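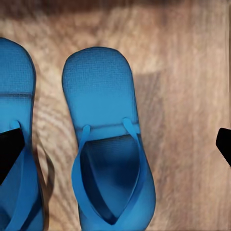
# Gripper care on the tidy-up arm

Notes for the two-finger gripper on the Lesholm arm, the one we use for clearing shoes and small things off the floor. Most of it applies to any parallel gripper with black wedge fingers. You need a 3 mm hex key, a soft toothbrush, dish soap, two clean rags and a flat table.

## Before you touch it

- Park the arm with the fingers pointing down, a hand's width above the floor.
- Switch off at the wall. The button on the base only pauses the arm, and the fingers can still close on you.
- Wait for the fan to stop.

## Cleaning the fingers

Floor dust and skin oil build up on the inside faces, and then rubber soles start to slide. Wipe both faces with a damp rag and one drop of soap. Go over them again with plain water and dry them. Don't use rubbing alcohol on the pads. We did that for one summer and they went hard and shiny by August.

Use the toothbrush, dry, on the slot where each finger meets the slide. Pet hair collects there. Pull it out with tweezers if the brush only packs it in deeper. No oil in the slot. The slides are dry-running and oil turns the dust to paste.

## Checking that the fingers are straight

Close the gripper by hand on a sheet of printer paper and tug. It should hold evenly across the tip. If one corner lets go, loosen the 2 screws on that finger, push the finger flat against its seat, and snug the screws again in turns. Finger tight plus a quarter turn is enough. Emerson Teixeira stripped a seat by going further, and the replacement from Prado (part 1494) took weeks to get here.

## Setting the opening

The open width is set on the second page of the settings menu. Ours is at 118 mm, which clears one adult flip-flop across the sole with a little room on each side. The gripper will go wider, to 170 mm, but then a finger tends to land on the next shoe when a pair is lying close together.

For flip-flops side by side:

1. Center the gripper over one shoe, between its long edges.
2. Look straight down from the wrist camera view. Both fingers should show, one left and one right, facing each other across the sole.
3. If a finger overlaps the neighboring shoe, shift the arm or spread the pair before lowering.
4. Lower slowly and stop just above the floor.
5. Close at the lowest force setting. Foam soles dent.

Grip on the sole, not the strap. A strap will lift the shoe, but the shoe swings and the anchor plugs can pull through.

## Trying it in the simulator first

If you change the width or swap fingers, run it in the Trilis simulator before the real arm. Put in a plain wood floor and a pair of flip-flops and repeat the five steps. Remember to enter the new finger length too. Nivaldo Mendonça forgot this once and the real arm scraped a groove in the hall floor. Wax filler stick, medium oak, covers it fairly well.

## Small faults

**Clicking when closing:** grit in the slot. Brush it out.

**One finger lags:** check that side's slide for hair, then the screws.

**Drops shoes halfway up:** dirty pads, usually. Clean before raising the force.

**Won't open after a power cut:** hold the pause button until the light blinks, then let it run its homing move with nothing between the fingers.

Spare pads are in the Metex box on the laundry shelf. Replace them in pairs and write the month inside the lid.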